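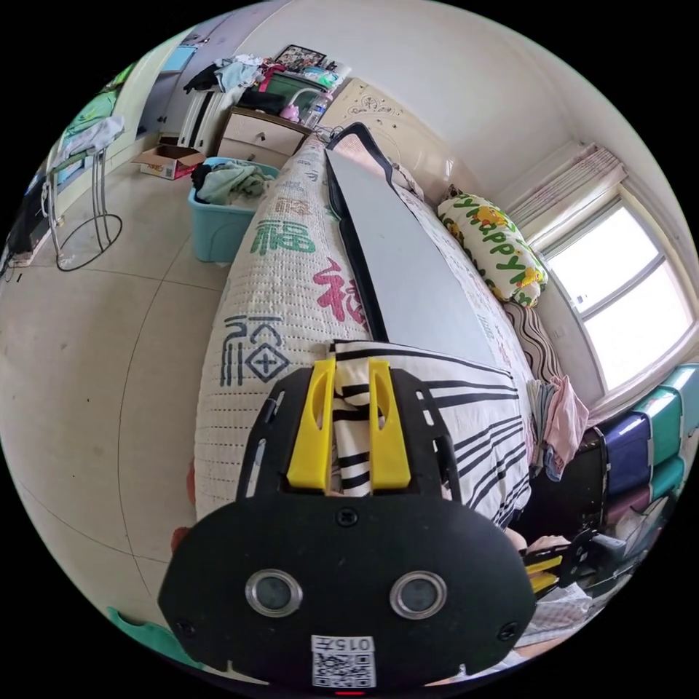
Does Making the Bed Make a Difference?
Project report, housing and home studies
Adel Hajji
Handed in 6th May

Background

The advice is everywhere: make your bed every morning and the whole room will follow. Our course reader repeats it twice without a source. I wanted to see if it held up in an ordinary bedroom, the kind with more belongings than places to put them, and I went in doubting it.

The room

The bedroom is in a shared house in Karnville. The bed has a cream headboard with a carved floral ornament and stands against a white wall. On it goes a white quilted bedspread printed with large 福 characters, the one for good fortune, in green, pink-red and dark navy. I mention the print for a practical reason. A plain white spread hides a crooked fold, and big characters don't. When the quilt is on at an angle, you can tell from the door.

The other bedding is a black-and-white striped piece and a white pillow. Bedding was only part of the trouble. The bed also works as a shelf, and a long pale gray board with a dark rubbery border spent a good deal of the project lying diagonally across it.

Method

The project ran for 24 days. On half of them the bed was made before breakfast, and on the other half it was left until evening. Each night my housemate Hong scored the rest of the room out of 50, using a sheet we adapted from a class handout. Hong was not told which kind of day it was, although anyone who walked past at noon could have guessed. I count that as a real weakness.

Results

Made-bed days scored higher by 2 points on average. I don't think that means much. Hong's scores for the same untouched desk moved by more than that from one night to the next.

What did show up was the order of work. Stripes first, then quilt, was quick. If the quilt went on first, the striped cloth ended up bunched on top and the quilt had to be pulled straight again. The board slowed everything down. Nothing can be smoothed with a board on it, and it had no other home – so it went on the floor, and the floor score dropped. Tidying the bed had simply moved the mess.

Discussion

The Evora guide we read in December says a made bed "invites order." I saw no sign of that. A made bed invited more things to be put on it, because it was the only flat, clear surface in the room. A hook or a gap behind a door for the board would probably have done more than all those mornings of folding.

One room and one scorer is thin evidence, and I would not argue from it very far. A second room, in the Jesturport dorms, was planned but dropped when the student there moved out. If the project is repeated, the scorer should come from outside the house, and the floor should be scored separately from the furniture.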